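Back from Camemness with sore feet and a bag full of leaflets, and I promised a few of you I would write up the open day before it all went out of my head. The Bodin building is a fair walk uphill from the station (do take the bus if your knees are like mine), but there was tea at the door at 10 in the morning and a very kind welcome, so I forgave the hill at once.

We were sent round in small groups, and ours began with the long corridor of old order books, which I could have stayed in all day. One page recorded 1,429 hats sent off in a single June, all in the most beautiful sloping handwriting. After that came the part I had really gone for, the headwear tables, where I am afraid I held everybody up.

I do love a plain black cap. You stop noticing them when every other person on the bus has one, and then you get close to one and there is so much going on, with the curved panels all coming together at the crown and the little stitched eyelets to let the air in.
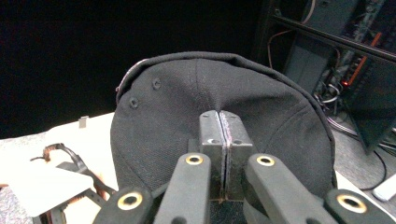
The black cap from above, with its seams and stitched eyelets.

I came home and got my own gardening cap off its hook to compare, and I am sorry to say it did not come out of it well! The stitching round one eyelet has gone altogether. I shall mend it with black thread, if I can find the black thread.

Further in, things became roomier and a bit more of a mixture. I liked the pale wooden tabletop very much, pencil marks and all, as my father's bench was just the same and he would never let anybody rub them out. There was an airy wire piece standing on it in an orangey brown, all loops and curves with a ring at the bottom, and I would happily have given it a place on my landing. 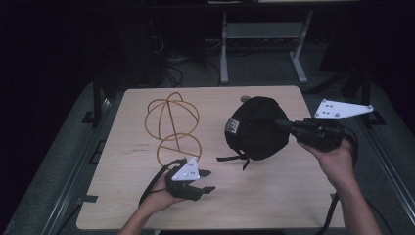 On the wooden table: the wire sculpture, and a rounded black piece with straps and a small white label.

Lunch was soup and a roll in the Flutance room, 7 pounds, and very good soup too. The shop next door sells ribbon by the metre and I bought 5 metres of a green I have no use for whatever. If you go, the Plerno car park fills up early, and the lavatories are down the stairs on the left.

521 views | 7 comments | 5 shares

This site uses cookies to remember your settings. Accept | Manage cookies

Contact | Copyright, all rights reserved | Back to top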